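Getting to Plamville from our side of town means two buses and a walk along the river, and I had talked myself out of the open day twice before I finally went. I'm so glad I did. I came home at nine in the evening with sore feet, a tote bag full of leaflets and a head so full of robots that I forgot to eat dinner.

The lab is on the upper floor of the old Teltska building. I've walked past it for years thinking it was offices (it is partly offices). They'd set up 5 stations, and you could wander between them as you liked, but I got stuck at the second one and more or less stayed there. This was Vojtěch Skála's corner, where they practice with a two-armed robot inside a simulated house before the real one gets to try anything. The robot is called Marti. The house is called Eden, which made me laugh, because it has a door, a lamp and not a lot in the way of fruit.

What I hadn't understood before is how much of the job is just getting the arms to the right place. You and I walk up to a door and our hand is already on the knob before we've thought about it. For Marti, every joint has to be told where to go, on both sides, and the two arms mustn't run into each other or into the furniture on the way. Vojtěch put the robot's view up on a big screen and let people take turns with the controls, and wow, you feel clumsy fast!

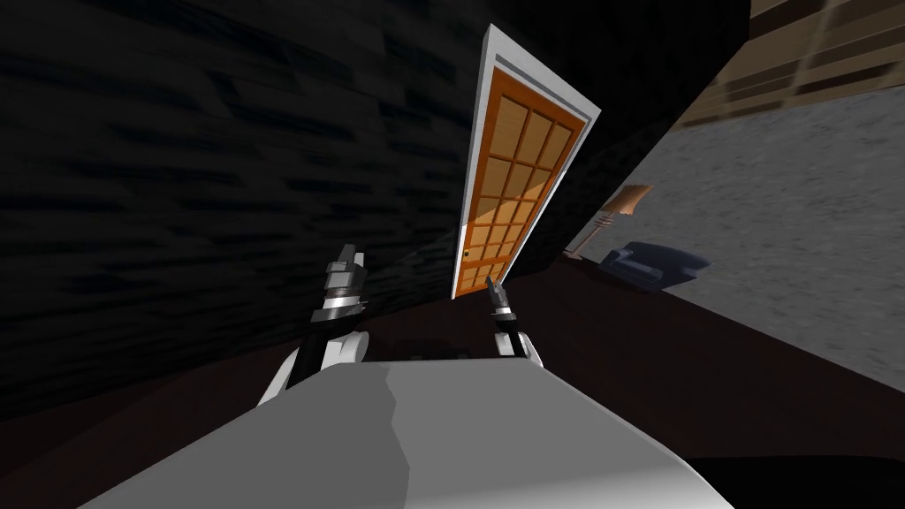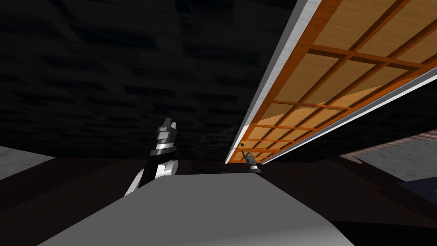
Page last changed in July

I had my go after a boy who was maybe ten and much better than me. You get a handheld controller for each arm, and the first thing I did was send the left one up toward the ceiling when I wanted it to go forward. The view leans over, too, so my sense of which way was up went out of the window almost at once. I kept tilting my own head to make up for it. Shanthi Debnath, who was helping out at the station, told me she did the same for her first month and had a stiff neck to show for it.

She also explained the numbers on the whiteboard behind her. They had run 2,575 practice attempts in Eden since the spring, and 782 of those were with the current version of the grippers. I asked if the attempts all counted as successes and she laughed so hard that Vojtěch came over to see what was going on. A lot of them are failures, and they keep those too — the failures are the ones they go back and watch.

I asked whether a pretend house is really good enough to learn in. Vojtěch's answer was that it's good enough to be wrong in, cheaply, as many times as you want. Then you take what you've got to the real arms and find out what you missed. Friction, mostly, he said. And carpets. He had strong feelings about carpets.

My best attempt took 27 seconds and ended with the right gripper sort of near where I meant it to be. I got a sticker for it, which is now on my laptop.

I did see a bit of the other stations in the end. There was a sorting arm with a long line of kids in front of it, and a talk on batteries that I caught the last few minutes of and would have liked to hear from the start. The coffee was free and pretty good. If you go next time, take the stairs by the bike racks, as the elevator was out and the sign for it was on the wrong side of the building.

Shanthi says they want to do another one in the fall, with a second room added to Eden. I've already put my name down, and I've been practicing with my neck straight.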